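Two-arm towel folding cell: what happens to the people on the folding bench?
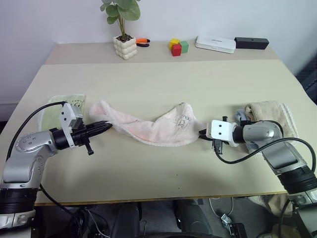
Community Help Digest, Issue 24, p. 7

Question
We run a linen service in Mackay and are trialling a two-arm cell for small towels. Mixed colours and sizes go on the table and the arms work each one between two grippers. Management wants it on the Friday run by May. Four of us fold by hand now, 700 pieces each on a normal shift. What does the job become, and who answers for rejects?
— Darnell Dunleavy

Answer 1
Depends on your award and your site agreement. Ask your delegate.

Answer 2
We put in a similar cell at Adell. Cycle time on fuzzy towels was poor at first and we budgeted 340 pieces per shift per cell. Nobody lost hours, but the work moved to sorting, presenting and clearing faults. Fault clearing is the part to get in writing: who may enter the cell, who resets it, and whether stopped time counts against the operator's rate. Ours did for the first month and it caused a grievance. Get the old piece rate suspended during commissioning. Rejects should be logged against the cell — never against whoever is rostered on it.
— Shota Ebihara

Answer 3
Check bunching. If a towel is bunched at one gripper the fold comes out skewed and someone refolds it by hand, so you need a bench kept for that. Vundholm had 4,000 pieces backed up before they put theirs back. Also rotate people, clearing faults all day is worse on the shoulders than folding was.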